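Going notes from Jamcombe
August, posted by Shamim Marwat

Zirnwood won the two-mile handicap hurdle on Saturday, with 11 runners and the ground riding quicker than advertised. He was dropped in early and made up his ground from the fourth last.

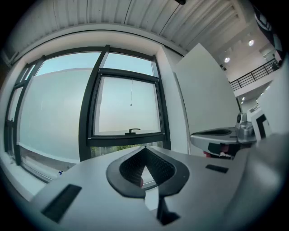 Starley set a strong pace and had nothing left after two out. I would ignore the run. He was giving the winner about 11 lb.

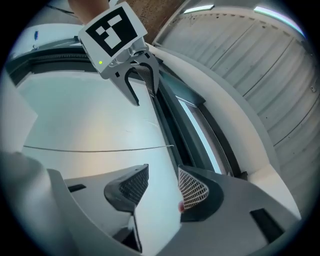

Rind was a close third and wants further.

Recent posts
Rind: a case for three miles
Weights and the novice hurdler

Contact Shamim | Back to top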